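Tiltorby slip fault

From the Wolunis wiki, the open handbook of grippers and what breaks on them
This article needs more sources. Last edited in December.

The Tiltorby slip fault (also "the slip", "false hold", or on older pages "Dradness error") is a failure in hand-held gripper recording where the log says the fingers are holding an object and they aren't, or are barely. Named for the Tiltorby finger controller, where it was first written up. Most often seen with cloth. Not dangerous by itself in hand-held use. A different story once the same readings drive a powered arm, see Safety.
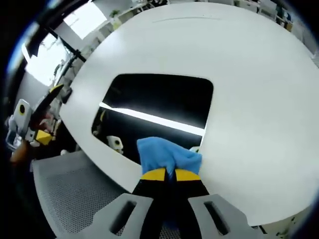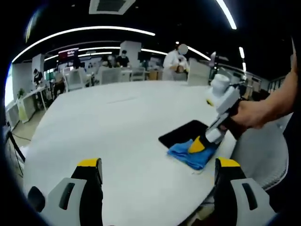
Hand-held grippers in cloth work at a round table.

Overview

A hand-held gripper has two fingers, a grip for the operator and a camera. The operator does a task by hand with the tool, the camera records it, and the finger opening gets logged alongside. Later the recordings are used to teach a robot arm the same task. Cloth folding, wiping, bagging, picking up small parts, that sort of thing.

The whole method leans on one number being right, the finger opening. If the opening reads "closed on something" when the cloth has already slid out, the arm learns that sliding out is fine. It will then carry nothing across a table and lay nothing down very neatly.

With a hard object the fault is easy to catch. A block has a width, fingers stop at that width, log agrees or it doesn't. A thin cloth squashes down to almost no width so "holding cloth" and "holding air" are close neighbors in the log. That gap is where the slip fault lives.

Symptoms

Finger reading stays flat while the object leaves the fingers.
Reading jumps a few frames after the release, never at the release.
Left and right finger disagree on tools that log both.
Zero point creeps over a session. Fine in the morning, off by the afternoon.
Playback looks correct at full speed, wrong when stepped frame by frame.

Last one matters most. Reviewers working at full speed pass bad recordings all day long.

Cause

Three causes are accepted, a fourth is argued over.

Pad wear. The soft tips go smooth where they meet. Smooth pads close to the same opening as fresh ones but hold far less. The log can't see grip, only opening.

Zero drift. The Tiltorby sets its zero once at power-up, from whatever position the fingers happen to be in. Lint between the pads at power-up and the zero is wrong until the next restart. Cloth work makes lint. So the task most hurt by a bad zero is also the one that causes it.

Late samples. On firmware before the fix, finger samples were stamped when they were written to storage, not when they were read. Normally a tiny difference. With the storage buffer almost full the delay grew to 50 milliseconds, enough to put a release on the wrong side of a camera frame.

Linkage play. Disputed. Jolien Prins has argued on the talk page that looseness in the finger linkage explains the left/right disagreement better than drift does. Kipchumba Muriithi's bench notes show disagreement on a tool with a brand new linkage. Not settled. Please don't edit this paragraph without reading both.

The Unnithan incident

The best documented case. Unnithan is a contract recording shop, mostly household tasks. They had built up a set of 3,407 cloth recordings, pick up, spread, fold, release, and trained a folding policy from it.

First run on the powered arm went badly. Arm reached the cloth, closed, lifted, and the cloth stayed where it was. Arm carried on with the whole fold. On the next try it caught one corner, dragged the cloth over the table edge and kept pulling after the corner had snagged in the table clamp. The force limit should have stopped it. The limit was only armed while the gripper state was "holding", and the state came from the same finger reading that was wrong. So the arm thought its hand was empty and pulled without a limit until the operator hit the stop.

Damage: one wrist bracket bent, clamp torn off. No one hurt. The operator was standing outside the marked area, reached the stop button on the second try because a laptop had been put down in front of it.

Muriithi was asked to go through the recordings afterward. He stepped through them by frame, on and off for most of a month, and found nearly 2,000 with the release logged in the wrong place. Bad ones bunched toward the end of sessions, which pointed at drift and the buffer. Operators were not at fault. Several had in fact said the tool "felt slippy" in the session notes, and the notes field was not being read by anyone downstream.

The set was pulled. Part of it was saved by relabeling the release by eye from the video. The rest was recorded over.

Detection

Frame step check. Pull a handful of recordings from the end of each session, not the start. Find the frame where the cloth leaves the pads in the video, find the release in the log. Should be 2 frames apart or less.

Empty close test. Before a session and again after, close the fingers on nothing, write down the reading. If the before and after don't match, the session is suspect. Takes seconds and gets skipped a lot.

Strip test. Close on a strip of the cloth being used and tug by hand. If it slides out without moving the tool, change the pads. Crude but it catches wear, which neither of the other two do.

Two-view check. Where a second operator's gripper has a view of the first one's fingertips, compare both videos. Helps when the cloth is bunched up and hides the pads from the tool's own camera. Only works if both clocks were synced that day.

Automatic detection has been tried. Prins wrote a script that flags recordings where the reading stays flat for too long after closing. It finds most of the drift cases and also flags a lot of good holds, since a good hold is flat as well. Use it to sort, don't use it to delete.

Fixes and workarounds

Update the firmware. Current Tiltorby firmware stamps samples at read time. Older recordings aren't repaired by updating, the bad stamps are already baked in.

Wipe pads, then power up. In that order. Powering up and then wiping does nothing for the zero.

Restart between tasks. Sets a fresh zero. Annoying, adds up over a day, do it anyway for cloth.

Replace worn pads as a pair. One new and one old pulls thin fabric to the new side and you get a twist in the fold.

Empty the storage before it gets near full. Only needed on old firmware, good habit regardless.

Some shops slow the operators down at release, a short pause with the fingers open before moving off. Gives a clean edge in the log. Downside is the arm learns the pause too. Unnithan dropped this after a week.

Taping the pads for more grip is not advised. Tape adds thickness, shifts the reading and peels off partway through a sesion, so now there's two faults.

Safety

In hand-held use the risk is low. A person is holding the tool, and a person notices. Pinched fingers happen, that's a separate article (see Finger guards).

The real hazard is passing a finger reading into a safety function. The force limit on any powered arm has to be armed all the time, whatever the gripper says it's doing. Same for speed limits near a person. A gripper state that came out of training data is a guess and shouldn't be switching protection on or off.

Points usually repeated after Unnithan:

Force limit always on, gripper open or closed.
First runs of any new cloth policy at reduced speed.
No clamps or snag points inside the reach of the arm if they can be moved.
Stop button kept clear. Nothing in front of it, laptops included.
Operator notes get read before the recordings are used.

Naming

"Dradness error" comes from the Dradness logging tool, which displayed the fault as a red bar and so got the blame for it. Dradness only shows what the controller sends. The name still turns up in old tickets and in the Dradness manual itself, where there's a short and slightly irritated note about it.

"False hold" is preferred by some editors as it covers other controllers. A proposal to move this page to False hold has been open on the talk page for a while, no consensus.

Similiar faults

False drop. The opposite. Log says released, fingers still have the object. Common with sticky or static cloth.
Ghost close. Reading shows a close that never happened, usually a loose connector.
Frame skew. Camera late, fingers on time. Looks just like a late sample until you check against a second clock.

See also

Finger guards
Pad materials
Reading a Dradness log
Zero at power-up (Tiltorby)

Notes

1. Muriithi, bench notes, Wolunis file area. Scans, some pages out of order.
2. Prins, talk page, section "linkage again".
3. Unnithan incident summary, shared with the wiki by the shop. Two pages missing from the upload, has been requested.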